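Re: how many demos before it stops being silly?

Hi all,

Picking this up again because I've spent the last few evenings on pretty much the same problem and I have opinions now!

Somebody wrote, back in October:

> We've got 88 good teleop demos of the drive pull and the
> policy still hovers like it's scared of the thing. Is the
> answer just more demos? I keep seeing people throw out
> numbers like 2,000 and I don't have that many weekends.
> Also, does anyone hand-guide the arm instead of using the
> leader? My wrists are done.

So, short answer from the Bradby bench: I don't think you need 2,000. We got to 200 on the hard drive and then I stopped and threw a good chunk of them out, and the trimmed set trained better than the whole pile did. The ones I threw out were all mine (sigh) and all from late in the evening, when I get impatient and start wiggling. If you wiggle, it learns to wiggle. The hovering I'd bet money on being pauses – do you stop above the part while you line up? I did, every single time, without noticing. Go back and look at your joint velocities right before the grasp. I ended up cutting the dead time out with a little script and the hesitation mostly went away.

On hand-guiding: yes, I tried it, and I like it for the big moves, swinging over from the case to the fixture and so on. For anything where the fingers have to get down next to plastic rails I went straight back to remote control. My hand kept ending up in the camera view, for one thing, and pushing the arm from the elbow gives you a path that's smooth but about a finger's width off. Fine for a box, not fine for a drive standing on edge.

Things I changed that helped, in no special order. I slowed the leader scaling down for the last bit of the approach. I started every demo from a different arm pose (I'd been a creature of habit and it showed). And I quit recording the CPU in the same session as the drive, since my head needs a different rhythm for a flat part in a pocket than for a tall one in a slot. The folks in Drarnstead do mix theirs and swear by it, so maybe that's just me.

I'm running Fotamon for the logging, by the way, and if you're on the old version please update before you record anything long. It dropped the wrist stream on me twice. The Vergara pedal for marking good/bad takes is worth having too, even if mine squeaks.

Happy to share the trimming script, it's ugly but it's short. And do take breaks for those wrists! 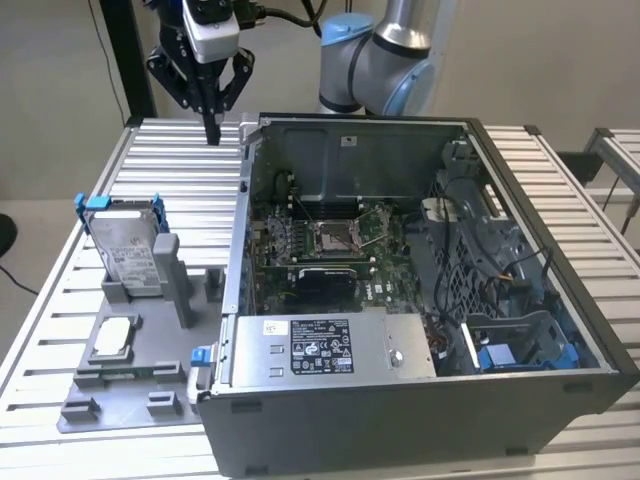
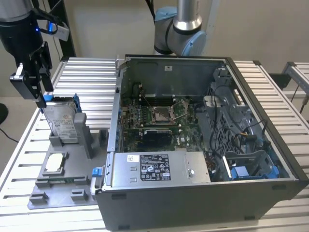 Dell tower on its side with the fixture tray to the left, drive upright and CPU flat in its pocket, both shots.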